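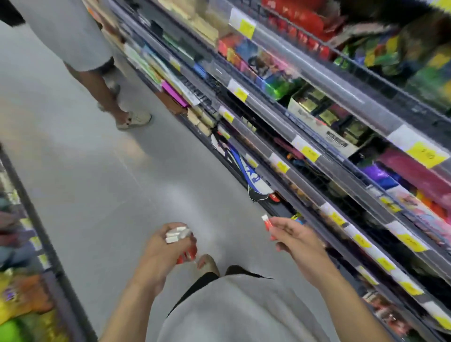 Thursday, and I have once again gone into the store for one thing. The one thing was staples.

**2/** Our corner store is called Flurkus. It sells bread, soap and, if you go far enough down the aisle, an entire school year. I have never seen a plan of the place. I suspect there isn't one.

**3/** Stationery shares a shelf with toys and craft stuff in plastic bags. You go looking for office supplies and end up holding something small and red and white, thinking, well, I might need this. I did not need this.

**4/** My rule is that I can carry whatever fits in two hands. No basket. A basket is how I ended up with 38 glue sticks last August.

**5/** The trouble with the rule is that stationery is tiny. Two hands hold a LOT of stationery.

**6/** Also, every little box on these shelves is the same size as every other little box. Leads, clips, staples, pins. Somebody at a packaging company is very proud of this.

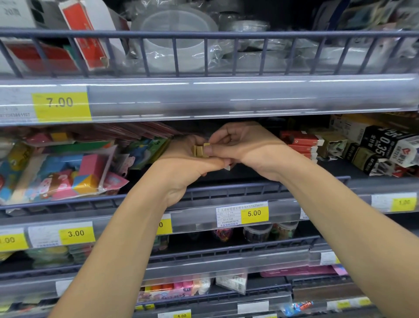
Urszula Lis replies that I should check the size before I get excited, and that the big stapler at work has never taken the normal ones.

**7/** Urszula is right and I resent it. The big stapler is a Vustell. It takes Vustell staples, and it has been empty since spring. We've been folding the corners over like it's 1910.

**8/** Prices at Flurkus live on the rail under the shelf. Which item a price belongs to is between you and your conscience. I go with whatever is directly above it and hope.

**9/** Asked at the register if they could order the Vustell kind. Yes, in packs of 2,828. I asked why that number. She said that's what's in the pack.

**10/** So I've ordered 2,828 staples. They come in nine days. If anyone needs a corner folded before then, I've gotten pretty good.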